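Documentary Practice
Week 4 handout: Following a Band

Reading for this week is the Holzer chapter in the packet. Watch the first hour of Nuterar before class. If you can only manage half an hour, make it the second half hour, since the opening is mostly a van.

1. What the film is

Nuterar is Nga Ông's first feature. She spent two years following Hinolon, a four-piece who rehearsed above a tile showroom and believed, with the confidence of people who had sold very few records, that they were about to be famous. They never were. The film did fine.

Students usually want to know whether that makes it a sad film. Keep the question, but park it until section 5. For now, notice how little Ông tells us about success or failure while we're watching. There is no narrator. There are no sales figures. The one caption in the first hour reads "April" and it doesn't say which April.

2. Access

Everyone who makes a music documentary will tell you that access is the whole job. Then they will tell you how they got it, and the story will be flattering to them. Ông's version is that she was the only person in town with a car big enough for the drum kit. She drove Hinolon to 22 shows and filmed 19 of them. The other three she missed because she was parking.

Access bought with favors has a price. Holzer (pp. 4–11 in the packet) calls this "the passenger problem": once your subjects depend on you to get home, you can't leave when the argument starts, and they can't have the argument properly while you're there. Look at the gas station sequence. Four grown adults discuss sandwiches for almost three minutes. The singer has just quit. You learn that in the next scene, from the bass player, who seems to have learned it about a sandwich earlier than you did.

Things to write down while watching:

Who in the band looks at the camera, and when do they stop?
Which member is never filmed alone?
How often do you hear Ông's voice, and what does she want when you hear it?

3. Performance, on stage and off

Musicians are awkward documentary subjects for an obvious reason. They perform for a living and many of them don't have an off switch. The guitarist in Nuterar gives a long speech about integrity while eating cereal out of a saucepan, and I have never been able to decide whether the saucepan was his idea.

The old advice was to wait. Keep shooting, the theory went, and people get tired of pretending. Fabian Holzer doesn't buy it, and on this point I'm with him. People don't run out of performance. They move on to a different one, usually the one called "I've forgotten you're here." That one can be very good. Some of the finest moments in the genre belong to it. 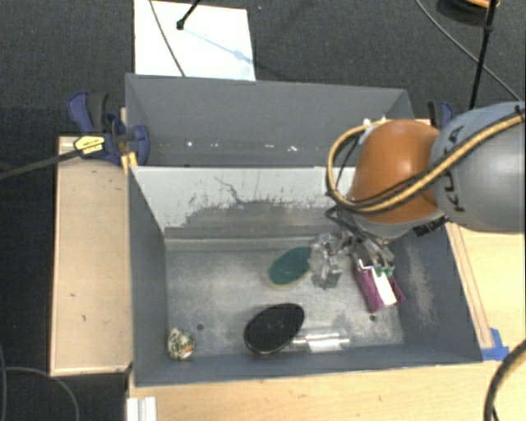

So the useful question is who the performance is for. In the rehearsal room, the drummer plays to the singer. At the label meeting, the singer plays to the man from Gruber Records, and the drummer plays to the ceiling. Ông cuts between the two without comment. If you want to understand what a cutaway can do, run that meeting with the sound off. Then run it with the sound on and your eyes shut. You'll get two different meetings, and in one of them Hinolon get the deal.

4. The concert scene

Concert footage is where most student films go to die. It feels like it should be exciting, it took all night to shoot, and your ears hurt, so in it goes at full length. Viewers at home do not have sore ears. They have a sofa and other things to watch.

Nuterar holds one complete song. Everything else is a first verse, a last chord, or somebody coiling a lead. The complete song comes late, at Nodo, the basement club where the band had its residency, and Ông shoots nearly all of it from beside the monitor desk. You see the backs of the players and a slice of audience. A couple near the front are clearly having a conversation about something else. She left them in.

Two practical points from that scene:

Sound. The track you hear is a mix of the desk feed and a microphone on the camera. The desk feed alone was clean and dead. If your club recording sounds like the record, nobody will believe you were in the club.

Coverage. She had one camera. The cuts to the singer's hands come from a different song on a different night, and they match because he wore the same shirt for most of the tour. Continuity by laundry is not a method I can recommend – but it worked.

5. The ending, and who owns it

The band saw a rough cut before anyone else did. Two members asked for changes. One wanted a scene removed (it was). The other wanted more guitar (there wasn't any).

Was Ông right to show it to them? Holzer says no, on the grounds that a subject's notes are still notes, and will make you either obedient or spiteful. Ông says she had to see these people at the supermarket. I'd like you to come to class with a position. "It depends" is a position only if you can say what on.

Now go back to the sad film question. The last shot is the van again, parked, with the engine off. Decide what you think it means before reading what Holzer thinks, because he is persuasive and he goes on for 24 pages.

6. For next week

Write one page on a single scene from Nuterar, any scene except the saucepan. I have read enough about the saucepan. Describe what the camera operator could have chosen to film and didn't.

Bring a one-paragraph pitch for your own music short. It can be about a choir, a busker, or your cousin's wedding band. Say who you'd film, how you'd get in, and what you would owe them afterward.

Pitches can be handed in on paper at the start of class. The printer on our floor is still broken, so allow time for the stairs.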